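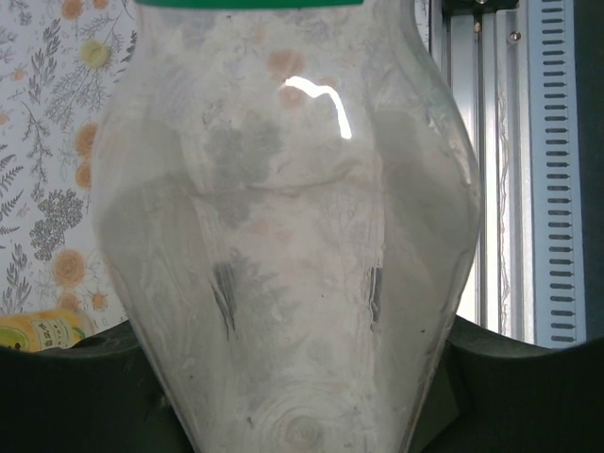
Debashish Wijesinghe wrote in to say that the bath waste I recommended in August does not seal on his tub, and that the silicone I told him to leave out was the only thing that stopped the drip. He has a Plekadach steel bath with a pressed waste recess. Mine is cast acrylic with a flat one. I should have asked before answering.

The Rembridge waste comes with two washers. The thick foam one goes under the bath, between the steel and the body of the waste. The thin rubber one goes under the flange, on the inside. On a flat recess the rubber washer sits evenly and needs nothing else. On a pressed recess the radius at the edge lifts it slightly, and water tracks under the flange and down the threads. A thin bead of plumber's putty under the flange fixes this. Silicone also works, but it has to be cut out if the waste ever comes off.

Acrylic owners should check the putty label first. The oil in ordinary putty stains acrylic and can soften it over time.

The overflow is a separate matter. The flexible pipe supplied is 424 mm long, and on a deep tub it ends up stretched almost straight, which pulls the elbow off square. Firketti sells a 733 mm pipe with the same fittings. I bought one and cut it down. Cut on the smooth section, never on the ribs.

Test procedure, for what it's worth:

Close the plug and fill to above the overflow. Leave it for an hour with dry paper under the trap. Look at the paper, then pull the plug and look again while the tub drains. A leak that only shows during draining is at the trap or the lower nut. One that shows with the tub standing full is at the flange.

Debashish's paper was wet both times, so he has two joints to redo. The lower nut should be hand tight plus a quarter turn.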